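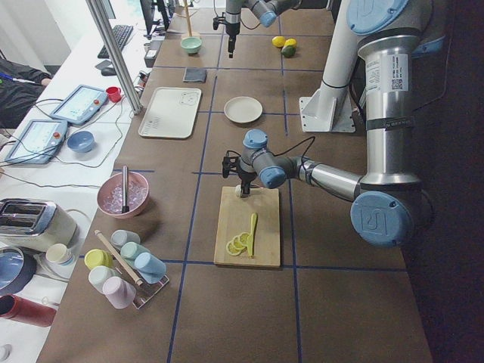

Preserved lemons – salt ratio and how long to leave them?

tuno_kitchen
I inherited a recipe for preserved lemons from my aunt and the card only says "salt to cover, wait." I have a 2000 ml jar and a bag of lemons from Friday's market. The recipes I find online go anywhere from two weeks to three months. Some quarter the fruit, some slice it thin. What do people here do?

paso72
Quarters, always. Leave them attached at the stem end, pack salt into the cuts, press them down in the jar until the juice comes up over the top. If it doesn't cover, squeeze in more lemon juice. Don't use water. I leave mine 6 weeks in a dark cupboard and then they go in the fridge.

M. Balel
Slices work fine and are ready a lot sooner. I weigh everything. For 700 g of sliced lemon I use 100 g of coarse salt, plus enough juice to cover. Turn the jar upside down every day for the first week. I start using them in the third week.

paso72
Slices go to mush. I did a batch that way once and the rind had no bite left by the end of the summer.

M. Balel
By the end of the summer, sure. I make small jars and finish them. If you want something that sits until next April, do quarters.

tuno_kitchen
Thanks both. Is iodized salt a problem? It's what I have in the house.

Tainá Seixas
It's safe. It can make the brine cloudy and some people taste it. I would buy a box of plain sea salt or kosher salt, it's cheap. More important is whether your lemons are waxed. If they are, pour hot water over them, scrub with a brush and dry them well. You are going to eat the rind, so it matters.

jlambrechts
Agree on the wax. Disagree with the 6 weeks. My mother left hers in the cupboard for three months and they were better for it. The bitterness goes down and the rind turns almost like jelly.
– Jelle Lambrechts

paso72
Three months is fine too. I just run out of patience.

vasconcelos_b
Does anyone add spices? I put in a bay leaf and a few peppercorns. My sister adds cinnamon, which I don't like because then you can't use them in salads.

Tainá Seixas
Bay only. Anything stronger and you're stuck with it in every dish.

M. Balel
Nothing at all in mine. I add spices to whatever I'm cooking.

tuno_kitchen
Last question and then I'll stop. Two of the lemons I cut had a lot of seeds. Take them out?

jlambrechts
I pick out the ones I can see with the tip of a knife. The rest come off when you rinse before cooking.

paso72
Same. And do rinse, or the stew will be too salty to eat. Most people throw out the flesh and use only the rind.

M. Balel
I chop the flesh and use it in dressing – half a teaspoon is plenty.

tuno_kitchen
OK. I'm doing one jar of quarters and a small one of slices, with sea salt and a bay leaf in the big one. Will post again when I open the slices.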